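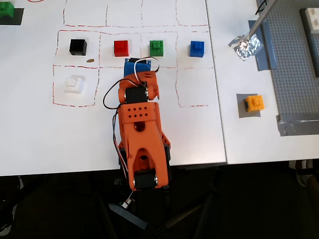

Search this forum Search Advanced

Sorting bricks by colour — grid on the table, yes or no?
6 replies

mukstead_mum
Right so I've got a white table and a box of mixed bricks, all sorts, some knock-off. Want to rule it into boxes in red marker and do one colour per box. Anyone done this? Does it come off after? Table was 50 quid, don't want to wreck it.

Tilly_Bricks
Don't sort by colour!! Sort by shape. You can find a red one in a pile of 2x4s in a second, try finding one tiny black piece in a heap of black. Did mine by colour first, had to redo the lot.

fungoffun
disagree, depends how many you've got. Big collection yes shape. Small box for kids, colour every time. Mine can put blue with blue, they can't be doing with "plates" and "slopes"

mukstead_mum
It's for a 4 year old so colour I think. What about white though? White brick on a white table, I'll lose them

fungoffun
give white a corner box and leave it there. or sheet of grey card under it, job done

oldshed70
Dashed lines, not solid. Less ink to scrub. And try a bit underneath first — mine said dry wipe on the pen and left a pink ghost that's still there. Tape is better tbh, washi tape from the pound shop, peels straight off.

Tilly_Bricks
Tape lifts at the corners and the kids pick it. Pen is fine if you wipe it same day.

oldshed70
Well mine wasn't fine was it

sokholm_sorter
Make the boxes bigger than you think you need. I did mine hand width and the piles were into each other by teatime. Also we push two tables together and everything small ends up in the seam, so keep the grid off the join. Wipe down before you start as well, toast crumbs look exactly like tan 1x1s.

mukstead_mum
Ha, yes to crumbs. Going with pen, dashed, tested on the underside first. The Revorano trays someone put in the other thread look nice but 6 quid each, no ta

Tilly_Bricks
You'll be back in December asking how to sort by shape

fungoffun
she's got one box Tilly

14 likes 2 shares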